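Trucos para la colada: bolsas de malla con la pinza Plukport

La Plukport es una pinza de mano con dedos articulados que Guno ofrece como kit. Llevamos desde agosto usándola en el taller con ropa y bolsas de lavado, y estas notas valen también para quien la monte en un brazo.

Antes de empezar, extienda la bolsa con la cremallera hacia arriba. La malla fina resbala si se agarra plana; conviene formar un pliegue y cerrar los dedos sobre él. Abra la pinza del todo y coloque una almohadilla a cada lado de lo que quiere coger.
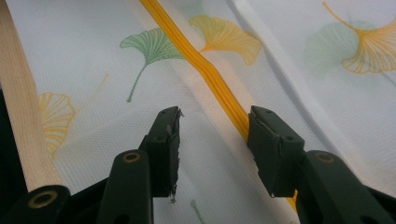 Dedos abiertos a ambos lados de la cremallera amarilla.

Revise las almohadillas cada 90 cierres. Si el borde se deshilacha, cámbielas: el kit trae 2 de repuesto y se sueltan con una llave corriente. Florin Surdu las forra con cinta de tela, que agarra mejor pero deja pelusa en la malla blanca.

Para doblar, junte los dedos y use las puntas como una plegadera, siempre en el sentido de la cremallera -- al través se forman arrugas difíciles de quitar.
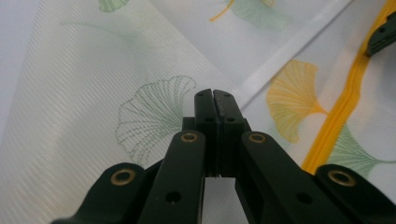

Con tejidos estampados, fíjese en un motivo cercano al pliegue y tómelo como referencia para volver al mismo sitio. No apriete a fondo sobre los dientes de la cremallera.

El kit cuesta 206 euros. Said Belhaj probó antes la Braltness, más ligera, y la devolvió por el juego de las articulaciones. A la Plukport le falta un tope de apertura regulable; el manual, de 11 páginas, apenas habla de telas.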